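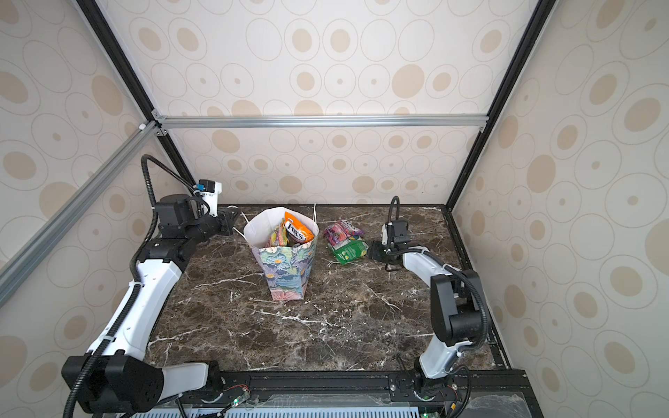
4. Setting up your fundraiser page

For first-time fundraisers on Clumia. Last updated March 2, 2020. If you already have a page from last year's Wornau Hill Walk, skip to 4.3, your old login still works.

4.1 Before you start

Have these ready:
- your entry number (on the confirmation email from Malau Events)
- the name of the cause, spelled the way it is in the cause list
- one photo, landscape is best
- a target. Doesn't have to be final.

Note: pages can't be opened until your entry is paid. If the entry box stays gray, that's usually why.

4.2 Create the page

1. Log in, go to My Events, click Add Page.
2. Type your entry number. No spaces, no dashes.
3. Pick your cause. Only one per page. Want to split between two? Make a second page, see 4.6.
4. Set the target in dollars. Whole numbers only. 2000 is the starting figure in the box, just type over it.
5. Page title, 73 characters max including spaces. Longer titles get chopped with no warning.
6. Write your story. A few short paragraphs. Who you're walking for, what the money does, when the walk is (May, check your confirmation for the start time).
7. Save as Draft. Don't hit Publish yet.

CAUTION: the page logs you out after 25 minutes, even if your typing. Save often. Unsaved text is gone and support can't get it back. 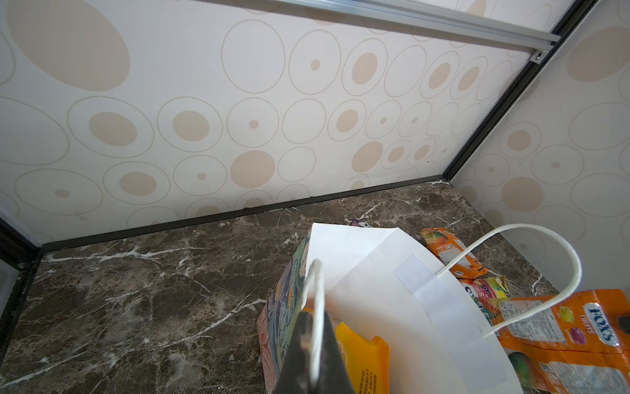 White paper bag with twisted paper handles.

4.3 Returning fundraisers

1. My Events, then Past Pages.
2. Click Copy next to the old page.
3. Change the entry number. The copy keeps last year's one and donations will bounce if you leave it.
4. Check the target, the photo, the event date. All three carry over.

Old donor comments don't copy. The thank-you message does, so read it through before it goes out to people again.

4.4 Donation settings

Default is fine for most people. If you want to change it:

1. Open Settings > Donations.
2. Preset amounts: up to four buttons. Put the one you hope for second from the left.
3. Smallest gift: can't go below $2.
4. Hide amounts: on or off. Donors can also hide their own, whatever you pick here.
5. Offline gifts (cash, checks): switch on if people will hand you money at work or at church. Enter each one by hand and pay it in using the Seneviratne slip, downloadable from the same screen.

Note: offline gifts count toward your total right away but show as Pending untill the slip clears. Don't enter the same gift twice becuase it looks stuck. Write the slip number next to each gift in your own notes, makes it a lot easier if something has to be traced later,
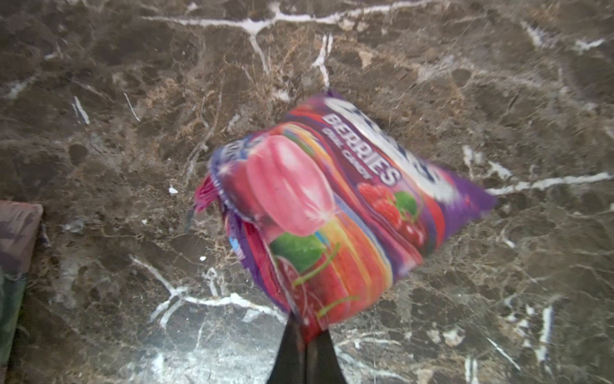 and keep the paper copy until the event account closes. Wrong amount? Delete the line and enter it again, there's no edit button.

4.5 Publish

1. Preview on a phone as well as a computer.
2. Click Publish. Copy the short link.
3. Make the first donation yourself, if you can. Any amount. Also tests the card form.
4. Share the link.

You can change the story and photo any time after. The cause is locked once the first gift comes in.

4.6 Second page

Same steps as 4.2, same entry number with a B on the end. Totals are kept separate.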